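# About Cerido

Cerido is a small school of prayer and Bible reading on the second floor of a former shoe store in Sturkton. We teach adults, most of whom have been going to church for years and would rather not be asked how their prayer life is.

The school began with Roswitha Hamann, who had led a women's Bible study for a long time and had started to suspect that everyone in it, herself included, was reading the chapter in the parking lot. She invited the group to her kitchen on a Monday evening to read one psalm, slowly, and then sit still for ten minutes. They lasted four. The next week they lasted six, and someone fell asleep, which Roswitha counted as trust.

Malte Kasten joined the following winter and brought a timer, a working knowledge of Hebrew and strong opinions about folding chairs. Between them they wrote the first course, The Slow Psalter, and it is still the one we recommend to newcomers. It covers twelve psalms in twelve weeks. People who want to get through all 150 are welcome to do so at home.

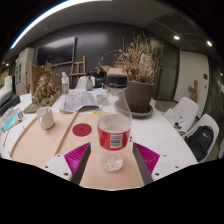
We now run three courses. The Slow Psalter meets on Monday at 7 p.m. Praying When You'd Rather Not is taught by Akihiko Onishi, a retired hospital chaplain, and fills up first every term, a fact we have decided to find encouraging. The third, Reading Mark Out Loud, is led by Chi-keung Kan and is exactly what it sounds like. You will be asked to read. You will mispronounce Gerasenes. So does the commentary on tape.

Since we opened, 612 people have finished at least one course. A larger number have started one, and they still get the newsletter, and we're still glad to see them on the stairs. Hartmut Lindemann edits it from the back office and mails it to 1,510 households, a few of which have written to ask how they got on the list. (You signed up at the harvest supper. There was pie.)

What do we believe? We hold to the Apostles' Creed, and our teachers come from four different denominations — they get along well as long as baptism stays off the agenda before lunch. We don't keep attendance or hand out certificates, and we won't tell you how many minutes a day a serious Christian ought to pray. Malte has a number in mind but has agreed to keep it to himself.

Each course costs $40, including the workbook. If that's a stretch, write "please" on the form where it says payment and you'll be enrolled like everybody else. The rest of our budget comes from gifts and from the February book sale, where we have yet to run out of study Bibles.

Come up the side stairs and turn left at the radiator. The bell works if you lean on it. Classes start on time, and the coffee is ready a little after that.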